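Visit to the Follilel demonstration rooms, May

We have been talking about a robot arm for the packing end of the shop for more than two years, and the talking had reached the point where someone had to go and look at one with a list of prices in hand. Follilel hold an open day each spring at their rooms on the Brumell estate, and I went up for it with our production planner and one of the fitters. These are my notes, typed up for the others at work and for anyone from a small firm who is in the same position.

Getting there

The Brumell estate is on the far side of the ring road and the signs run out at the second roundabout. Keep left past the tyre depot. Parking was free but full by half past ten, so we ended up on the verge with a dozen others. Sign-in was at a desk in the entrance and took a few minutes. Safety shoes were not needed in the demonstration rooms, only in the workshop at the back.

The building is smaller than I had thought from the website. There is a front room with tables and coffee, a corridor with the demonstration rooms off it, and the workshop, where Follilel put together the stands and guarding they sell with the arms. They do not make the arms themselves. They buy them in, fit the grippers, write the first program and look after the whole thing for a yearly fee. That was the main thing I wanted to understand, as the quotes we had received up to then mixed all of it together in one figure.

The morning talk

The talk began at eleven and lasted 45 minutes. It was given by one of their sales engineers and it was better than I expected, in that a good part of it was about what goes wrong with budgets.

The main point was that the arm is often less than half of what a first installation costs. The rest goes on the gripper, the stand or table, guarding if the risk assessment calls for it, the program, the training, and the time your own people spend on it. That last one is usually left out altogether. Their advice was to put down a named person's hours for the first three months and charge them to the project at the normal shop rate. We had not done that. Our draft budget had a line for "set-up" with a round number against it and no working behind it.

They also went through leasing. A lease looks attractive for a firm of our size, but the gripper and the stand are often outside the lease and have to be bought. If you hand the arm back at the end of the term you are left with a stand that fits one model. I asked whether the stands could be drilled for another make and the answer was yes, at a charge, and they would want it back in the workshop to do it.

The demonstrations

After the talk we were split into groups and taken along the corridor. Our group had a carton-stacking cell first. It worked through a pallet layer without trouble, but the cartons were all new, square and the same size, and ours are not. Our fitter had brought one of our own trays in a carrier bag, the shallow kind with the weak corner, and they were good about trying it. It was picked up twice cleanly and dropped once. They said a different set of fingers would deal with it and wrote down the tray dimensions.

The second room was the one that mattered to us, a small bench set-up with a single arm and a two-fingered electric gripper, of the size we would be putting at the end of the labelling bench. We spent most of our time there. The fitter wanted to know about cable runs, having spent a good part of last winter replacing cables on the old wrapper. On the bench arm the gripper lead is a short one that plugs in at the wrist, and we were told a replacement lead is kept on the shelf at Follilel and costs 415 pounds. That is a lot for a cable. We have put two in the budget anyway, one to fit and one for the drawer, on the grounds that a stopped bench costs us more than that in a day.

Changing the fingers was shown to us and then we were allowed to do it. It is a matter of a few small screws and the right key. Our planner had it done in a few minutes at the first attempt. What takes longer is telling the controller that the fingers are a different length, and we were shown that on the hand-held screen. I would want two people trained on it so that holidays are covered.

Guiding the arm by hand to teach it a position was easier than I had thought. You hold a button, push the arm to where you want it and save the point. We taught it to go from one spot to another and back. I would not pretend that is the same as a working program, but it did settle the planner's worry that every small change would mean a call-out.

Service and spares

Over lunch (sandwiches, plenty of them) we sat down with their service desk. The points I wrote down were these.

The yearly service plan is 2,000 pounds for one arm and covers a visit, a check of the joints and software updates. It does not cover the gripper, which has its own plan or can be paid for as it comes.

Call-outs under the plan are answered by phone the same day and in person within two working days. Without the plan there is no promised time.

Lead time on a new arm was given as 9 weeks from order. The gripper comes sooner. Stands are made to order in the workshop and they would not commit to a date until they had seen our floor.

Training for two people is included with a first purchase. A third person is extra.

The floor survey is charged, and the charge comes off the bill if you go ahead.

I asked what they would leave out if they were us and short of money. The answer was the vision camera, at least in the first year. If the trays can be made to arrive in the same place each time with a simple stop and a guide rail, the arm does not need to look for them. We can make a guide rail ourselves. That takes the biggest optional item off our list.

The other quotes

Two other suppliers are still in the running. Plikex sent a quote in the new year for an arm and gripper with no stand and no training, and it looked cheap until we set it beside Follilel's with the same headings. Once the missing items are added there is little between them. Plikex have a shorter lead time and are further away, so a visit from their engineer would probably mean a night in a hotel at our expense. I have asked them to confirm that in writing.

Iglesias do second-hand arms that have been checked over. The price is good. My difficulty is the hours already on the joints and what happens if one fails in the second year, when their cover has run out. The fitter is keener on this than I am. We agreed to ask them for the service record of the arm they have offered, and to leave it there if they can't produce one.

What we are putting in for

The request that goes in at the end of the month will be for one arm, one gripper, two sets of fingers, a stand, two spare leads, the service plan for the first year and training for two. There will be a separate line for our own hours, worked out properly. The camera has been moved to the following year. We have also put in for having the bench end rewired, as the socket there is shared with the label printer and the electrician has never liked it.

If the money is agreed, the floor survey should be booked straight away. The stand is what everything else waits for. The labelling bench will need to be moved along the wall before the survey, and that has to be done outside a busy spell.

We left at half past three. Follilel run the same day again in the autumn and it is free, but you have to book. Take one of your own parts with you, and take the person who will be mending the thing.

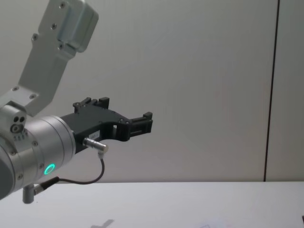
Bench arm with the two-fingered gripper. The short black lead runs from the gripper to the underside of the wrist.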